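Pamia adds offline trail closures to its navigation app

15 Jan 2019

Jurkard has released a new version of Pamia, its navigation application for walkers and cyclists, with trail closure notices that remain available when a device has no mobile coverage. The update is being offered at no charge to all current licence holders.

Closures were previously shown only while the application was connected to the network. Under the new arrangement, notices are stored with the regional map and refreshed whenever the user next connects. Each notice carries the date on which it was last confirmed, and a closed section of track is drawn in grey with a dashed outline. Route planning will avoid closed sections by default, although users may override this setting for an individual trip. 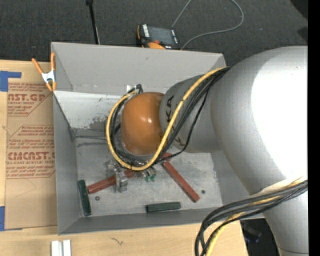
The release covers 193 map regions. Notices are supplied by land managers through Cheng, the company's data exchange service, which opened to outside contributors in October. Organisations that already publish closures in a standard feed do not need to change their systems.

"Many of our users travel for days without a signal, and they have asked for this information to travel with them," said Oi-ling Tsang, Director of Mapping at Jurkard. "We recognise that a notice is only as good as its date, and the date is therefore displayed wherever the notice is displayed."

Storage requirements will increase slightly. A typical regional map will grow by no more than 2 MB, and the largest file in the catalogue now stands at 600 MB. Users with limited space may turn off closure data under Settings, then Map Content.

The update also corrects a fault that caused contour labels to disappear at high zoom levels, and raises the number of saved favourites permitted in the free edition to 50. Elevation profiles for imported tracks have been redrawn with a metric scale as the default.

Support for Pranov handheld receivers is not included in this version. Owners of those devices should continue to use the previous release, which remains available from the downloads page.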